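Clurkatside squash league to change its rating formula before winter season

By Přemysl Havlíček
11 Oct 2021

The Clurkatside Squash League will calculate player ratings by individual games from the start of the winter season, replacing the system that recorded only the result of each match. The change applies to all divisions and to the Cilley Cup, where the ratings are used for seeding.

Under the old method, a 3-0 win and a 3-2 win had the same effect on both players. The league's technical group had been asked by several clubs to look at this after the summer season, when places in the second and third divisions were decided by very small rating differences. It re-ran 712 matches from the past two seasons through the new formula in August and compared the resulting order with the final standings.

The order at the top of the first division did not change. Further down, the differences were larger. Players who had lost often but taken games from higher-rated opponents moved up, and a number of players with narrow wins over weak opponents moved down. The group's report says the new figures gave a closer match to the results of the following round than the old ones did, with the clearest gain among players who had completed fewer than eight matches.
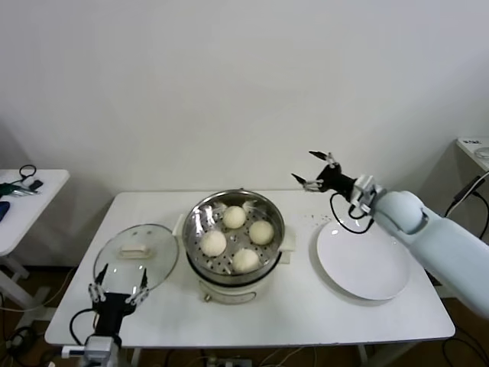
Each game is now treated as a separate result with its own expected score, worked out from the gap between the two ratings before the match. The adjustment for all the games is added together and applied once, after the match card has been confirmed by both captains. Points within a game are not used. The group tested a version that included them and found that it moved ratings too far when one side eased off in a game that was already lost.

The rating gap used in the calculation will be limited to 100 points for the first three matches of any new or returning player. This is intended to stop a wrongly estimated starting figure from distorting an opponent's rating. The limit is lifted from the fourth match, and the player's earlier results are not recalculated.

The upper limit of the scale stays at 2400. No current player is close to it. The lower limit has been removed, as it had been holding up the ratings of several players in the fifth division and, through them, those of their opponents.

All 156 registered players will carry their present rating into the new season. The league considered starting from the recalculated figures but decided against it, on the grounds that seedings for the first round of the Cilley Cup had already been sent to clubs. Any correction will therefore come through results, and the report expects most ratings to settle within six matches.

Retirements are handled differently too. Completed games will count towards the rating as played, while the unfinished game and any that were not started will be left out. For league points, the match is still awarded in full to the opponent. A walkover continues to have no effect on either player's rating.
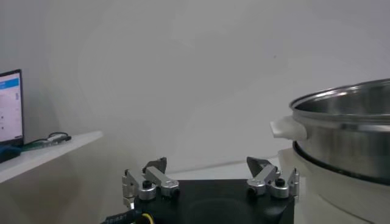
Will a player be able to win a match and still lose rating points?

A player can, if the opponent is rated much lower and takes one or two games. The expected score for a heavy favourite is close to three games to none, so a 3-2 win falls short of it and the winner's rating drops slightly. League points and promotion are not affected by this.

The Beneš club, which has teams in three divisions, had asked for a rule under which a winner's rating could never fall. The proposal was not adopted. According to the report, such a rule would add points to the system with every close match, and ratings across the league would rise over time without any change in the standard of play.

Match cards will have to show the score of every game in full. Cards that give only the match result will be returned to the home captain, who has five days to complete them. If the scores cannot be agreed, the match will stand for league purposes but will not be rated.

The calculation will be run in the Clorer results system, where the former method will remain in place alongside the new one until the end of the winter season for comparison only. Updated ratings will be published after each round of fixtures. Captains may query a figure up to seven days after publication, and any correction will be entered with the next round.

Recent items

Clurkatside league confirms winter fixtures
Cilley Cup: first-round draw and court times
Beneš second team promoted on games difference
Changes to the let and stroke guidance for club markers
Junior ratings to stay separate for another season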